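The Long Road of a Short Title

Published November 29, 2018

A film title is registered, cleared, tested and drawn before the public hears it. The feature now being released as Andlow went through each of those stages twice, and its paperwork gives a fair picture of how a mid-sized production settles on a name.

The project began as The Salt Ledger, a working title chosen by screenwriter Hanna Hladun. It appeared on the first draft, on the financing documents and on the call sheets for the opening block of the shoot. Working titles carry no legal weight. They let departments label things, and they are often kept plain so that location signs do not draw a crowd.

Clearance started in May, when the production company, Gostetti, ordered a title search. A search of this kind covers released films, television series, published novels, stage works and registered trademarks. The report ran to 486 entries. Most were near matches of no concern: a ledger here, a salt there. Two were marked for review, and one of those was a stage play with an active film option.

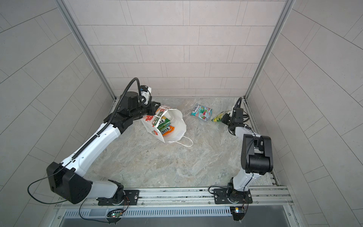
Titles are generally not protected by copyright. The risk lies in trademark and unfair competition claims, and in the insurance. An errors and omissions policy normally calls for a title report and a written opinion from counsel. If the opinion is qualified, the insurer may exclude the title from coverage, and a distributor will rarely accept delivery on those terms.

Shiuli Howlader handled clearance for Gostetti. Her memo set out two courses. The company could approach the holder of the option and ask for written consent, or it could rename the picture before the main titles were designed. Consent was requested and did not arrive by the deadline. The rename went ahead.

The second list

Hladun and the director, Osian Meredith, put forward a second list. Meredith wanted a place name. The story is set in a river town that the script calls Andlow, and the name is spoken early in the first reel. Hladun preferred a phrase from the last scene, which the sales agent found too long for a tile on a streaming menu.

Length is now a practical matter. A title has to be legible at thumbnail size on a phone, and it has to survive automatic truncation in program guides. Meredith's editor made mockups at several sizes, and the phrase lost its last word in all of them.

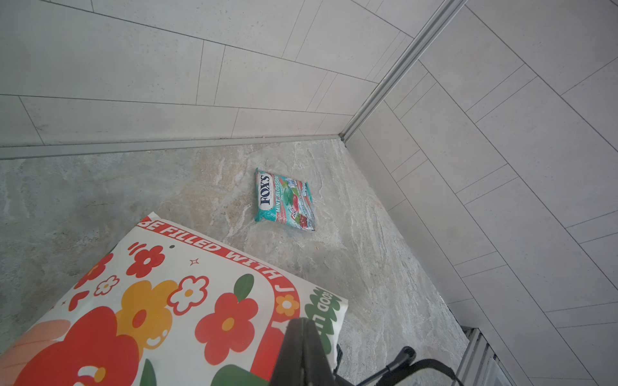
Testing

The distributor, Jundau, commissioned an online survey of 500 regular filmgoers. Each respondent was shown a title and a one-line synopsis, then asked to name the genre. Respondents were split into 3 groups, one for each remaining candidate. Andlow scored low on genre recognition but high on recall the next day. Mercy Minja, who ran the survey, recommended adding a tagline to the poster to carry the genre.

"Recall is harder to buy," Minja says. "You can tell people it's a thriller. Getting them to hold on to a word is the expensive part."

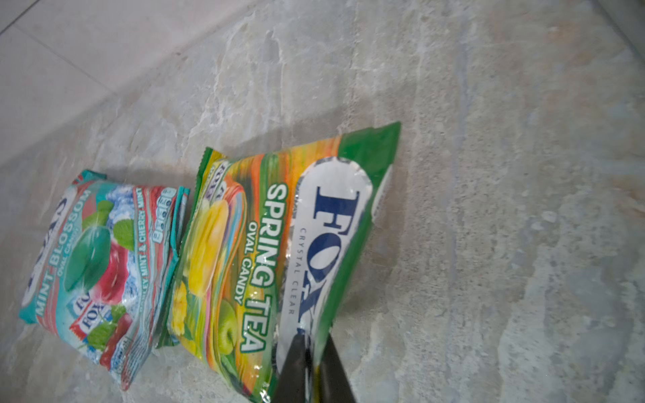

Lettering and delivery

Rattana Wiriya drew the main title at the Mohamedi studio. The brief asked for a single weight, wide spacing and no texture, so that foreign versions could be set without redrawing. The name stays in Latin letters in most territories. Where another script is used, it is spelled by sound.

The change then had to be carried through the contracts. Every agreement signed under the old title received an amendment, including music licenses, cast deals and the lab access letter. Howlader's office kept The Salt Ledger as an "also known as" entry in the chain of title, and it will remain there for the life of the film.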